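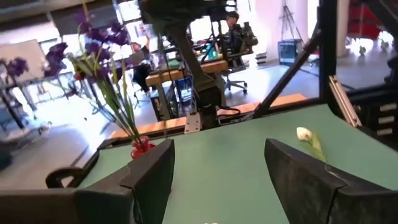 Putting Flowers in a Vase: Comparing Two Camera Views for Grasping Thin Stems
Student project report, Rudidlow group
Amber Meijer and Réjean Caron

1. Question

Our earlier work used blocks and cups, which a two-finger gripper can pick up from almost any side. Flower stems are harder. They are thin, they bend, and the bud is easy to crush. We wanted to know whether a policy trained with a wrist camera does better on stems than one trained with only the overhead camera.

2. Method

The task is to pick up a single tulip lying on the table and place it in a small vase that already holds irises. We collected demonstrations by teleoperation during September. Amber drove the arm and Réjean reset the table between runs. The tulip was put down at a new angle each time. The vase stayed within reach but was also moved.

We trained 2 policies on the same demonstrations with the same settings. The first saw only the overhead view. The second saw the overhead and wrist views together. Each was tested on 13 starting positions that were not in the training set. A run counted as a success if the stem ended up in the vase and stayed there after the gripper opened.

3. Results

Overhead only: 2 successes out of 13.
Overhead and wrist: 5 successes out of 13.

Most failures of the first policy were at the grasp. The fingers closed beside the stem, or on the bud. The second policy usually got hold of the stem but often missed the mouth of the vase. When the vase is close behind a finger, the wrist camera loses part of it, and the policy tends to push forward too early.

4. Limits

Thirteen runs per policy is a small test, and we used one kind of flower. We also did not try the wrist camera alone. Lighting changed during the day and we did not control for it.

5. Next steps

Collect more demonstrations of the insertion step, with the vase placed on both sides of the gripper, and repeat the test with shorter stems.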